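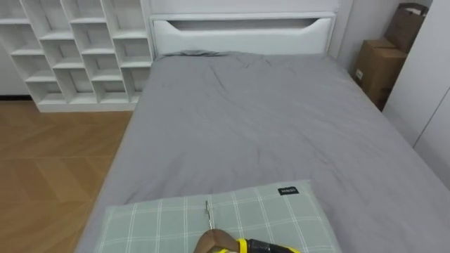
What is changing for short-term rentals in Hurnmont?

Every home or room rented for less than 30 nights at a time will need a town permit, and the permit number has to show in the online listing.

Search this site Enter keyword Search

The town council passed the new rules Tuesday night after a meeting that ran well past 10. Vote was split but not close. Permits go on sale at the town clerk's window in October and owners have until the end of winter to get one.

Cost is $350 per unit, per year. An owner with a duplex who rents out both sides pays twice. An owner who rents a spare bedroom in the house they live in pays the same as somebody renting a whole house on the lake, and that was the part that got people up to the microphone.

The town says it found 421 active listings inside the limits this summer. That's whole houses, apartments over garages, basement rooms, a couple of campers parked in driveways. Campers aren't covered by the new rules. They were already against the zoning code, the planning office said, and will be handled seperately.

Renting was never banned in Hurnmont and it isn't now. What the town didn't have was any list of who was doing it, or a phone number to call when something went wrong. Police told the council that noise calls to rental addresses on weekends often end with an officer talking to a guest from out of state and no way to reach the owner until Monday.

Under the ordinance every permit holder has to name a local contact who can get to the property within an hour, day or night. Can be the owner, a neighbor, a cleaning company. The contact's number goes on file with dispatch and on a card inside the front door.

Also in the rules:

Sleeping limit of two people per bedroom plus two more for the unit. Children under three don't count toward the limit.

Smoke alarm in each bedroom and one in the hall. Carbon monoxide alarm on every floor that has a bedroom. The fire marshal checks before the first permit is given, then every other year.

Every bedroom needs a window or door big enough to climb out of. Basement rooms are where this will bite — several owners said at the meeting that their basement windows are too small and cutting new ones will cost more than a season of bookings.

Trash cans in by noon the day after pickup.

Parking on the property only, no guest cars on the street between midnight and 6 a.m. Downtown addresses with no driveway can buy a pass for the Mill Street lot. Price of the pass not set yet.

First violation is a written warning. Second is a fine. A third inside the same year and the permit is pulled, and the owner can't reapply until the next October. There is an appeal, it goes to the zoning board.

Not everybody was happy. Owners who came to speak mostly said they could live with the inspections but not the price. One woman who rents out her late mother's house near the ball fields said she books it maybe five weekends a summer and uses the money for the taxes on the place. Under the new fee she said she'd probably quit doing it. A man from the north shore asked why the town wanted the permit number in the ad and was told it's the only way staff can check listings without driving around.

Neighbors had their turn too. People on Orchard Lane brought up the same three houses that have been brought up at most meetings since spring. Cars on lawns, fireworks in June. One speaker wanted a cap on how many rentals there can be on a block. The council talked about a cap earlier this year and dropped it, and the chair said it isn't coming back before next year's budget is done.

A motion to cut the fee in half for owner-occupied homes failed. Another one, to let owners pay in two parts, spring and fall, was sent back to staff for numbers and could come up again next month.

The fee is supposed to pay for one new position in the clerk's office and for the inspections. Anything left over goes to the general fund, which a few in the audience groaned at. Staff said they don't expect much to be left over the first year.

Hurnmont isn't first around here. Hustham has had permits for years and charges less, though it also puts a nightly tax on top, something Hurnmont did not take up. Zeltmont tried a full ban in its old downtown, got sued, and went to permits instead. The Hurnmont ordinance borrows most of its wording from the Zeltmont one, down to the trash can line.

Hotels stayed out of it mostly. The Yurchenko Inn on Route 9 sent a letter in favor, read into the record by the clerk, saying it has paid for yearly inspections as long as it's been open and sees no reason a house with six beds shouldn't. The inn asked for pool rules as well. None were added.

What about bookings already made for next season? Those are fine, the town said, so long as the owner has applied by the deadline. An owner who applied and is still waiting on an inspection can keep hosting. An owner who hasn't applied has to cancel or risk the fine. The clerk's office expects a line at the fire marshal's desk by February and is asking people to get in early.

Monthly rentals don't change. Neither do ordinary leases, house swaps where no money changes hands, or letting family stay at the lake for a week. Traveling nurses on 13-week contracts came up twice — they are over the 30-night mark so no permit needed.

Application forms will be at the clerk's window and on the town website when sales open. Bring proof of ownership, a simple floor plan showing bedrooms and exits (hand drawn is OK), proof of insurance and the local contact's signature. Renters who want to sublet there place need a letter from the landlord. Checks or cards, card payments carry a small fee.

A question session for owners is planned for Saturday at 9 a.m. in the library's downstairs room. No sign up needed. The full ordinance can be read at the clerk's office during regular hours.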